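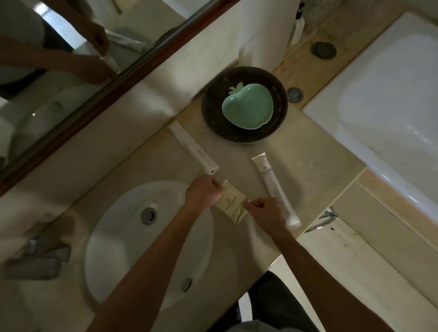 Baran, second night. November

Up at 5:40. Slept badly until two, then well. Room temperature on the wall unit read 68 all night, which I do not believe. The fan cycles every few minutes and the bed is directly under the vent. Moved the pillow to the foot end and that fixed most of it. Should have done it the first night.

Breakfast was oatmeal and coffee. The coffee here is weaker than at Modley but the water is softer, and after a week of Modley water I will take the trade. Hotel soap lathers properly for once. At Modley it left a film on everything, including me.

Main job today was the level loop from the bridge abutment up to the gauge house. Left the lot at 6:50 with Yuzuki Honda driving. Frost on the tripod legs when we set up. Let the instrument sit in its open case in the shade for half an hour before the peg test. Collimation error came out inside tolerance on the first try, so no adjustment. Wrote it on the inside cover of the field book, where the last three are.

Loop length 105 meters out, same back. Kept the backsights and foresights balanced to within a pace except at the culvert, where there is no room on the downstream side. Used the short setup there and noted it. Turning points were the steel plate on soft ground and chisel marks on the concrete. Found two of the old chisel marks from the previous crew. The third is under the new riprap and can be written off.

First closure was 4 mm, which is poor for that distance. Reran the return leg from the culvert. Second closure 1 mm. The bad reading was almost certainly at the second turning point, where the plate had not been stamped in far enough and the rod rocked. My plate, my mistake. Yuzuki was polite enough to just hand me the mallet.

Staff gauge at the station reads 12 mm low against the reference mark. Last year's sheet has it 3 mm low. The backing board has pulled away from the wall at the bottom bolt, and there is a gap I can put a pencil in. Did not touch it. If it gets re-bolted it has to be leveled again the same day, and we had no light left for that. Flagged it for tomorrow. The correction has to be applied to every reading back to whenever it moved, and the record does not say when that was. My guess is the spring high water. Will look for a step between the gauge and the logger in the April and May files.

Logger itself is fine. Battery at 13 volts under load, desiccant still blue, clock 40 seconds fast. Reset the clock after the download. The Plurent software dropped the connection twice before it gave up the file. Second cable worked, so the first cable goes in the bin when I get home. It has been suspect since Vavudley, where I blamed the port.

Discharge measurement in the afternoon, wading, tape at the usual section. Stream is low and slow along the left bank, with weed in the first few verticals. Cleared what I could reach upstream before starting and waited for the stage to settle. Water was 43 degrees. Left wader leaks at the knee seam. Patched it tonight with the urethane glue and hung it over the shower rail, which will need to be cured by morning and probably will not be.

Lunch eaten standing up, cheese sandwich, one apple. Dinner at the place across the road. Ordered the soup and got the stew, ate the stew.

Read over the notes at the desk after dinner. Page 31 has a rod reading with two digits swapped. The mid-wire and both stadia wires make the right value obvious, so I struck it through with one line, wrote the correction above and initialed it. Copied the day's pages to the laptop. Still to reduce: the discharge sheet and the second loop.

Talked to home at eight. The furnace man came and replaced the igniter. Total 300, including the visit. Fair enough for a Modley firm at short notice.

For tomorrow: socket set, long bolts, exterior filler, spare plate. Ask at the desk for a room not under a vent. Fill up before the highway. Set the alarm for 5:30 and put the rod level in my coat pocket tonight, as it was left on the truck seat this morning and we went back for it.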